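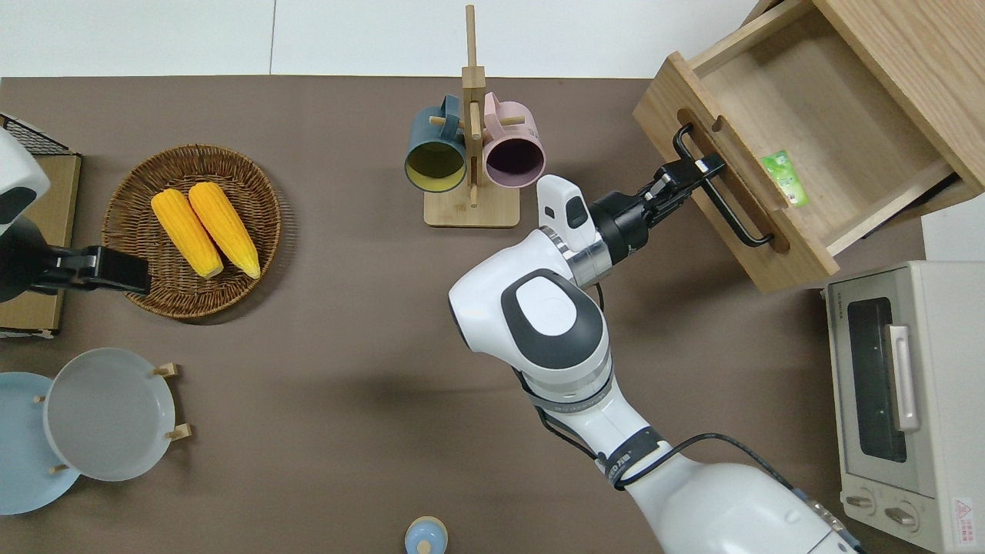

A light oak-coloured drawer unit and a wooden mug tree, with a cream toaster oven alongside.

Zanach opens its tea corner workshops to home kitchens

2 August 2021

Small kitchens are getting a turn at Zanach this month. The neighbourhood workshop is starting a new series on benchtop storage, and the first one is all about the tea corner: mugs, tea, toast and the odds and ends that pile up beside them.

The idea came out of a trial run in March, when Zanach asked people to send in the spot in their kitchen that bothered them most. It got 212 replies, and the stretch of bench next to the kettle came up again and again!

"We thought we'd hear about pantries," says Sabina Saha, who runs the series. "What people wrote about was the bit of bench where they make a cuppa. They use it every morning and there's never anywhere to put the teaspoon down."

Each workshop is built on three pieces of furniture and fittings you may already have at home – a low drawer unit, a mug tree and whatever small oven or toaster lives on the bench. People work at a full-sized table and move things about until they find a layout that suits them. A shallow drawer is lovely for packets and sachets, and you can see everything in it at a glance. A long bar handle helps too, especially if you have sore hands or you're holding a full mug in the other one.

Baoshan Yan will lead the woodworking half of the session. He'll show how to sand and oil a tired drawer front, how to set a handle into a recess so it sits neatly, and how to fix a peg that has worked loose from its post. Bring your own drawer if you can carry it (one per person, please, the room isn't huge).

Amparo Londoño takes the second half, on sorting. She is very keen on keeping the heat of a small oven well away from timber and paper packets, and she'll go through the space to leave at the sides and back. Check your oven's own booklet before you come, as they do differ.

Sessions run for four hours with a break for tea, naturally. There are six places in each one, and no experience is needed. Sandpaper, oil and rags are supplied. Wear clothes you don't mind getting dusty and shoes that cover your toes.

Zanach has also put together a free printed guide with drawings and a measuring sheet for your own bench. The first print run is 300 copies, and they can be picked up from the front counter while they last.

Bookings are taken at the counter or by phone. Later workshops in the series will cover spice storage and the cupboard under the sink.

Media contact: Thư La, Zanach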